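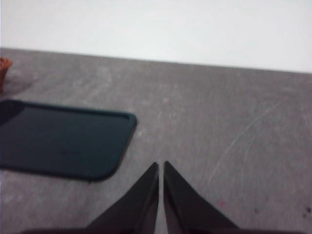
*Grey table, black tray at left.*

2025-10-05, notebook, metals forecast comparison

Continued with the gold and silver forecast table. The question is still the same: do the published year-end forecasts say anything more than the price on the day they were written? I began with silver because the spread between the houses is bigger and the errors are easier to see.

Data. The Nasport export has now 2,863 rows after cleaning. I removed 83 rows where the target date was missing or the unit was unclear (some are per ounce, some per kilogram, and two sources change the unit in the middle of the file without saying it). I did not try to guess the unit from the size of the number. For old years this is dangerous, please do not do it in the other branch either.

Arnen and Domach both give a range, not one number. Last time I took the middle of the range. I am less sure now that this is fair. Domach writes wide ranges and then in the text says "with risk to the upper side", so the middle is not really what they expect. For today I kept the middle and added a column `skew_note` with the sentence copied from the report. To be decided later.

Results so far, silver only:

- Naive forecast (price stays as on the publication day) is better than Arnen in most of the years, also after I removed the two years with the big moves.
- Domach is close to naive. The difference is too small for me to say anything.
- Smadi looks very good, but see below.

Smadi problem: their forecasts are revised during the year and the archive shows the last revision under the first publication date. So a forecast marked as December can in fact contain what they knew in summer. I found it because six of the entries mention an event that had not happened yet on the date of the entry. I marked these six as bad, but I believe the whole Smadi series must be out until we have the original PDF files. I wrote to their archive desk, no answer yet.

Gold to silver ratio: I tried also to make a forecast only from the ratio going back to its long average. It works well if the average is calculated on the full period, and this is of course cheating. With the average known at that time it loses to naive again. Chart is in the folder `ratio_tests`, second sheet. The first sheet is wrong, the axis was in the wrong currency, I leave it there until I correct the script.

One mistake of mine: in the previous version I compared with the yearly average price for Arnen and with the closing price for the others. Arnen does forecast the average, so the comparison inside Arnen was correct, but the ranking between houses was not. Please ignore the ranking in the old summary.

To do:

- ask Nasport if the unit field can be exported separately
- run gold with the same script, without Smadi
- check the publication dates of Domach by hand, at least the early ones
- rename the column `err2`, I do not remember myself what it was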